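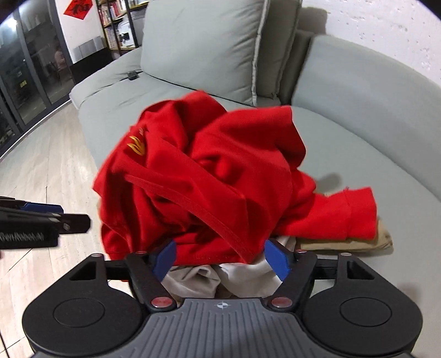 Changing the finger pads and resetting the jaw on a hand-held gripper

Written for the Kunville cloth room by Evdokia Kokkinos. Corrections from Pantelis Spanos added in May.

These steps cover the two-finger hand grippers we use for clothing work. They apply to the left and right units alike. Allow half an hour per unit the first time. If you are only replacing pads, stop after step 4 and go to the cloth check at the end.

When to do this

Change the pads when any of the following shows up:

- the serrated edge of a pad feels smooth under a fingernail
- one corner of a pad lifts when you push it sideways
- thin cloth slides out of a closed jaw with a light pull
- the two pads meet on one side and leave a gap on the other

The last one is often a finger problem and new pads won't cure it. Do the jaw check in step 5 before you open a fresh packet.

What you need

- one pair of blue pads, Terkon 911
- 3 mm hex key, the long one with the straight end
- small flat screwdriver
- lint-free wipes and isopropyl alcohol
- wooden toothpicks
- a sheet of plain copy paper
- a magnetic dish for the screws
- the check basket (see the end of this page)

Always fit pads as a pair. A used pad and a new one grip differently, and you will spend the rest of the session chasing it.

1. Shut the unit down

Finish or discard the current recording, then hold the power button until the light goes out. Unplug the cable at the gripper end. Put the lens cover on now, before any tools come out. Most of the scratched lenses we have had were scratched on the bench.

Squeeze the trigger a few times with the power off and let it return by itself. Remember how it feels. You will compare it at step 6.

2. Clean before you loosen anything

Lint packs in behind the fingers, down where they pivot inside the black housings. Open the jaw fully and pick the lint out with a toothpick. Do both sides. Red fleece and towels are the worst for this; cotton shirts hardly shed at all.

Pull loose threads out in the direction they are lying. If a thread has wound itself around a pivot, cut it with the tip of a blade and take it out in pieces. Pulling hard on a wound thread can drag it further under the cap.

Wipe the ribbed plate in the middle, then the round crosshair mark near its upper edge. Use a dry wipe on the mark. Alcohol dulls the print after a while, and the software needs a clean edge between the dark and light quarters.

Leave the compressed air on the shelf. It pushes dust up under the lens cover.

3. Take off the old pads

Hold the finger you are working on between thumb and forefinger so the hinge doesn't take the load. Back out the pad screw and put it in the dish. Slide the flat screwdriver under the upper end of the pad and lift gently. It comes away with a small click.

If the pad is stuck, put one drop of alcohol along the seam and wait a minute. Don't twist the screwdriver. The finger is softer than it looks and a dent under the pad will tilt the new one.

Clean the bare face of the finger with alcohol and let it dry.

4. Fit the new pads

The serrated edge goes at the bottom, toward the housing, on both fingers. The pads are mirror images of each other. Lay them side by side on the bench first and it is easy to see which is which.

Press the pad flat, start the screw by hand, and take it in until it just touches. Do the other side the same way. Now close the jaw slowly, let the two pads settle against each other, and tighten both screws with the jaw closed. Set the Lirnedik driver to 29 if you are using it. By hand, that is snug plus a small nudge.

5. Check the jaw

Cut three strips from the copy paper, each as wide as a finger. Close the jaw on one strip at the tips, one in the middle and one at the serrated edge. Pull each in turn. They should all drag by the same amount.

Tips grip, lower edge loose: the pads are seated too high. Go back to step 4.

Lower edge grips, tips loose: one of the fingers is bent or its pivot is worn. Open the jaw and look at it from straight above the ribbed plate. The two fingers should lean out by the same angle. If one leans farther, tag the unit and hand it to Aliki Pappas. Do not try to bend a finger back by hand.

One side grips and the other doesn't: a screw was tightened before the pads met. Loosen both, close the jaw, tighten again.

Then measure the full opening with the caliper, tip to tip. Our units are set to 51 mm. If yours is off, turn the stop screw a quarter turn at a time and measure again after each turn.

6. Pivot caps

There are six round caps on the front, two large and four small. Touch each one. None should turn under a fingertip. A large cap that moves needs to come off and go back on with a trace of thread locker, the blue kind, and then the unit sits overnight. A small cap that moves can be nipped up with the hex key and used the same day.

Squeeze the trigger again and compare it with step 1. A little stiffer is normal with new pads — they are thicker than the ones you took off. Gritty is not normal. Gritty means there is still lint in there.

7. Zero the opening

Plug the cable back in, take off the lens cover and start the Vrettos tool. Choose Jaw, then Zero. Hold the jaw closed until the bar turns green, then open it all the way and hold again. Save. If the tool can't find the crosshair mark, wipe it and turn down the overhead light before trying anything else.

Repeat all of this for the other hand. The two units keep separate zero files, and saving one does not update the other.

8. Cloth check

Tip the check basket out on the sofa in a heap and don't arrange it. You want something thick on top and something thin underneath. With each hand in turn:

- pinch a cuff and lift it clear of the pile
- pinch a single layer at a stitched hem and hold it
- take hold of the thin cloth under the thick one without bringing the thick one along

The hem is the one to watch. Good pads take the edge of a hem and keep it. If it creeps out, go back to the paper strips.

Write the unit, the pad packet and the jaw opening in the book by the door, and sign it. Put the old pads in the small bin, not back in the packet. Questions about the zero files go to Ourania Stamatopoulos. New pads come from Melina Tsakiris, who needs the empty packet before she will reorder.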